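Anyone switched to standing desks?

pannymae
19 January 2020
Ok so my back is shot after 10 years of sitting and I'm looking at the Prusteck standing desk. Worth it or should I just get a better chair?

oshamgirl
Got mine in May and love it! I do 40 minutes up, then sit for a bit. I like a plain white top, it makes any room feel brighter.
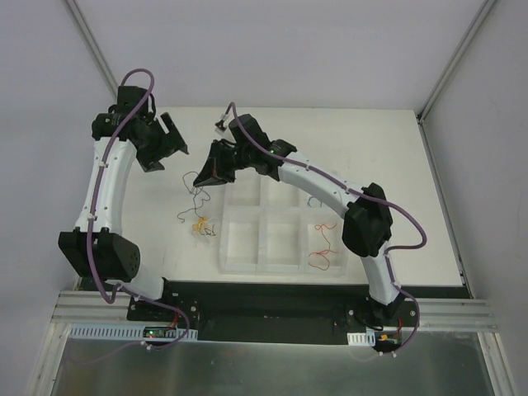

White tabletop, black base plate

dull_pencil
Gotta disagree, my feet killed me after 4 days. Buy the chair.

oshamgirl
Did you have a mat?? Mine was 25 bucks.

dull_pencil
Nope, no mat. Still say chair.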